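Natural Cleaning at Home: Notes for Session 4
Dramcombe Community Learning, February intake
Notes by Bláthnaid Ó Riain

Tonight is my favourite session of the whole course, because we get to make things fizz! Before we do, a bit of kitchen chemistry. Bicarb is a mild alkali and vinegar is a mild acid. Mix them in a bottle and they mostly cancel each other out, so you end up with slightly salty water. Lovely bubbles, not much cleaning.

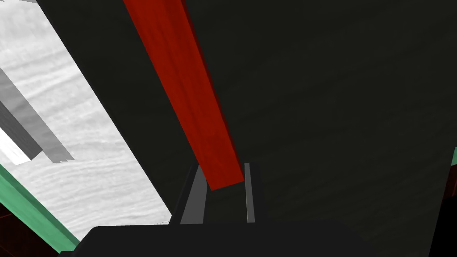
Use them one after the other and each gets its own turn. Bicarb goes on first as a gentle scrub, then you rinse, and the vinegar follows for limescale around the taps (my kettle gets the vinegar too, and comes up a treat).

All-purpose spray
1 cup white vinegar
1 cup cooled boiled water
8 drops lemon oil, if you like the smell
Label the bottle and shake before each use. Ruairí Ó Briain from last term's group swears by 28 drops, and you could smell his kitchen from the footpath!

Never mix vinegar with bleach. The gas it gives off is dangerous.

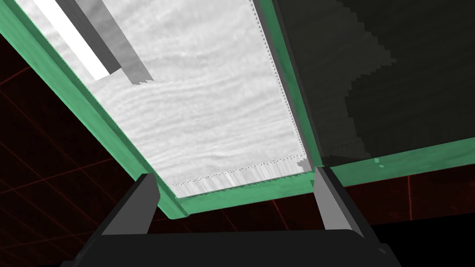 Painted surfaces need a softer touch, so put the vinegar away and reach for a drop of plain dish soap in warm water. Wring the cloth out well and try a hidden corner first. On something like a green frame around a pale panel, do the rails before the panel, then run a dry cloth along the bottom edge where the two meet. It's a very satisfying job, and you'll want to do every cupboard door in the house.

Keep vinegar off marble and other natural stone as well. The acid etches it, and no amount of polishing with a cloth will bring the shine back. 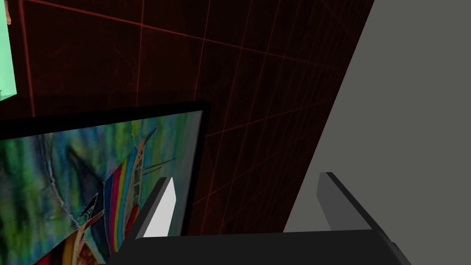 How long does the spray keep?
Four weeks in a cool cupboard, then make a fresh batch.

For next time: bring an empty jar with a tight lid and 7 tablespoons of bicarb. We're making the scouring paste, and I can't wait to show you what it does to a baking tray.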